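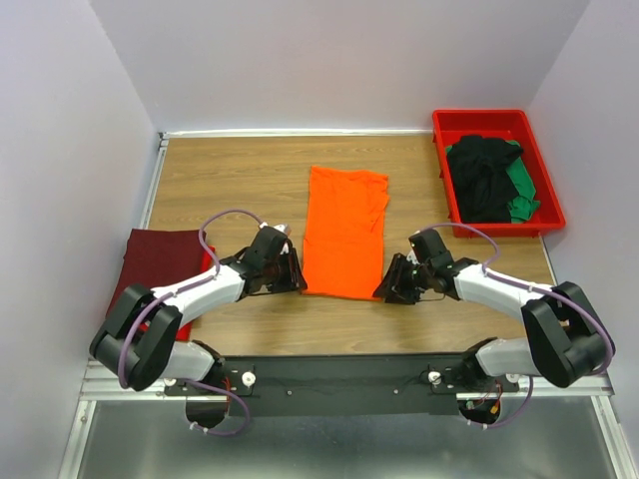

Both arms either side of the orange cloth, Sunday.

April 20, 2025

Well, we have a proper fault! Not a "sometimes it looks a bit off" fault but a real one with a log entry and a pattern to it, and I have been grinning about it since lunch even though it cost us most of the day.

The left arm lets go late. It closes fine, it lifts fine, and then when the fold is finished and the gripper gets told to open, it hangs on for a moment longer while the arm is already moving away. So the cloth gets dragged. Most of the time the drag is a centimetre or two and Gudo (the folding program, still named after Rochelle's old dog) just counts it as a messy fold and carries on. This morning it dragged the whole thing up and over, the right arm went in for its own grasp where the cloth used to be, and the two grippers came close enough together that I hit the stop. My heart was going like mad. No contact, no damage, but I don't want to see that again from a stool half a metre away.

What I love is that the log had been telling us. I pulled everything back to November and there are 3615 folds in there. 2555 of them were done on the old gripper firmware and I can't find one late release in the lot. The rest are on the new firmware and the lateness creeps in from the start, tiny at first. I'd blamed the cloth. I'd even written "try a stiffer fabric" in this diary, twice, in capitals.

Spent the afternoon doing slow grasps, one arm at a time, speed right down, watching the finger position against the command. Pinch, hold, open. Pinch, hold, open. Had a cup of tea go stone cold beside the keyboard.
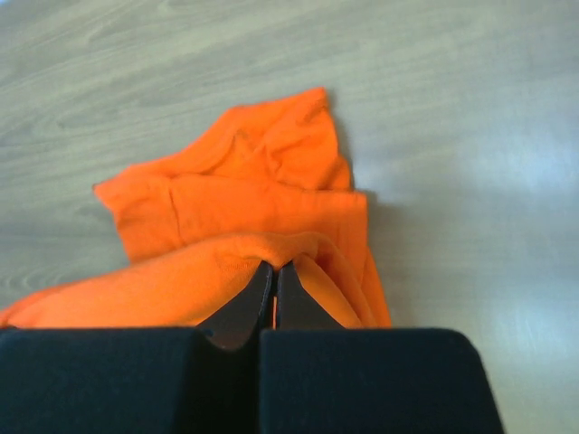
Rochelle Te Moana rang in the middle of it and said I was looking at the wrong end of the problem. Her view is that a gripper being late is a nuisance, and an arm that drives off without checking the gripper is open is the real hazard, and she'd want that fixed first even if the firmware turned out to be perfect. She also asked why the two arms were allowed into the same space at all on an unconfirmed release, and I had no good answer for her.

She's right, of course. It's a lovely simple fix too - the arm waits for the open position to be reported, and if it doesn't come inside the time limit, both arms hold where they are and the buzzer goes. I had it written by five. Tested it by telling the left gripper to ignore the open command, and everything just stopped, dead still, buzzer screaming. Beautiful! Did it again for the fun of it.

Still to do: roll the left gripper back to the old firmware and compare. Write to Cilthorpe about the timing, with the plots. Tell Ashton Quinlan he can't run the overnight batch until the hold has been tried on the right arm as well, which he won't enjoy. Move my stool back. Find out whether the rig at Clillen took the same update, as they've got people reaching in between folds over there.

Rewi wants the 963 newest folds re-labelled by hand. Not tonight.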